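Thu 7 May
For immediate release

PULTON'S MENDING AND MAKING FAIR RETURNS WITH ITS BIGGEST PROGRAMME YET

Two days of stalls, swaps and hands-on sessions for anyone who likes to print, stitch, patch or paste

The Pulton Mending and Making Fair is back this September, and it has outgrown its old home! After four years in the parish rooms on Carbone Street, the fair moves to the former seed warehouse at Sturine Yard, with space for 40 stalls, a proper café and a long gallery upstairs for the pattern exhibition.

The fair began as a Saturday fabric swap, with a few people bringing leftover curtain lengths and going home with somebody else's. Last year 1,001 visitors came through the door over the weekend, and the queue for the darning table went down the steps and round past the bakery. The new venue should make everything a good deal easier, especially for pushchairs and wheelchairs, with level access from the yard and a lift to the gallery.

This year's theme is Pattern at Home. Expect wallpaper, tea towels, tablecloths, floor coverings, lampshades, book covers and plenty of things that don't fit under any heading. Fruit and flowers run right through the programme, from old orchard prints to the soft watercolour styles that have crept back into kitchens and spare rooms over the past few years.

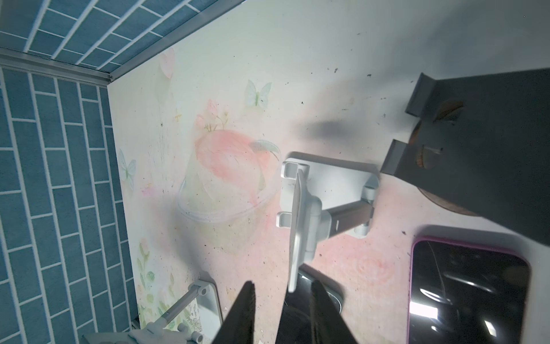 Sandro Farina, who has put the programme together, grew up over a decorator's shop in Plistano and has been collecting wallpaper sample books ever since he was allowed to carry them home.

"People talk about pattern as if you have to be brave to live with it," he said. "Go into any house where someone has lived for a long time and you'll find roses on the plates, stripes on the bed and something completely different on the bathroom floor, and it all gets along very nicely. I want visitors to come in, find one thing they love and go home wanting to put it next to something else."

There are 14 workshops across the two days, most of them suitable for complete beginners. Saturday opens with block printing on cotton, followed by lampshade covering, visible mending and a session on patching worn tablecloths. Sunday's list includes marbled paper, simple stencilling and a very popular hour on hanging wallpaper in awkward corners (bring a photo of your corner). Children can design their own repeat pattern at the drop-in table, and the best ones will be printed up as gift wrap and sold for the Pulton library fund.

Upstairs, the exhibition looks at how patterns sit together in ordinary rooms: brick and tile effects beside flowers, big prints beside small ones, bold colours beside very pale ones. Visitors are welcome to lend pictures of their own favourite pairings for the gallery wall.
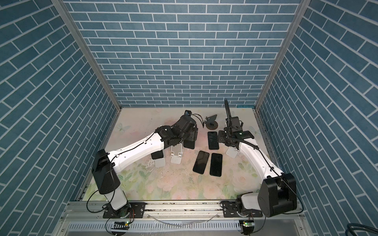
Blue brick-pattern panels with a pale floral mat.

The swap table is still at the heart of it all. Bring clean fabric, part rolls of wallpaper, buttons, trimmings or spare tiles, and take away whatever catches your eye. Pieces can be any size, though anything longer than a bed sheet should be labelled with its length, please. Paint can't be accepted this year.

Entry to the fair and the exhibition is free. Workshops are priced separately and must be booked ahead, with half-price places for under-18s. Bus 41 stops at the yard gate on both days, and there is cycle parking beside the café.

Stallholder applications are open now, and first-time makers are warmly encouraged to apply. Forms can be picked up from Pulton library or requested from the fair office at Sturine Yard.

ENDS

Notes to editors
Sandro Farina is available for interview. Press visits to the gallery can be arranged during the week before the fair through the fair office.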